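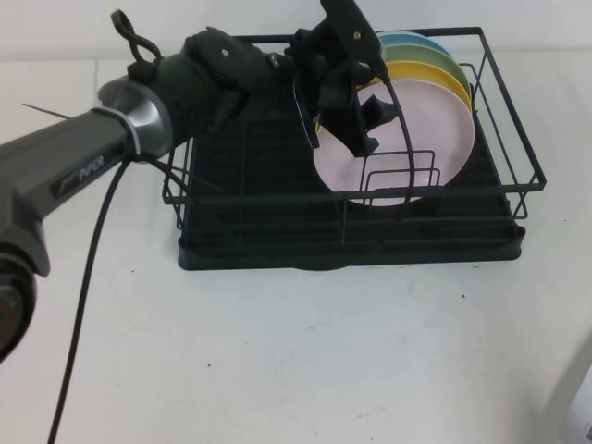
Arm at the rack, right fingertip on the face of the pink plate.

Ticket 839 – Tratberg canteen, dish station
Status: open
Logged by: Kalevi Kokkonen

7:46 Arm stops at the rack, fault 39 on the Gridska panel. Cleared it, came back next cycle.

8:10 Rehomed. Same thing. Pink goes first, then yellow, green, blue, thats the order in the job file. Never gets as far as yellow.

8:25 Called Gautam at Maretti. He wants the log from before the September update. Sent. Also asked if anyone moved the rack. Well yes, it gets wiped under every night. Need tape marks on the table.

9:05 Dropped speed to 46 percent. Two good runs then fault again. Not a fix.

9:40 Dish crew unloading by hand for now. Note for whoever reads this – they used to have two people on plates, now one, and she also does trays and the coffee counter since the arm went in. When it stops she is the backup. 200 lunches today. Please don't set this to low priority again.

She also asked for the reset steps in writing, she is not allowed in the panel and has to wait for me. Fair point. Asked Gautam for an operator login.

10:15 Waiting on Maretti. Will re-teach the pick point after lunch, rack taped down frist.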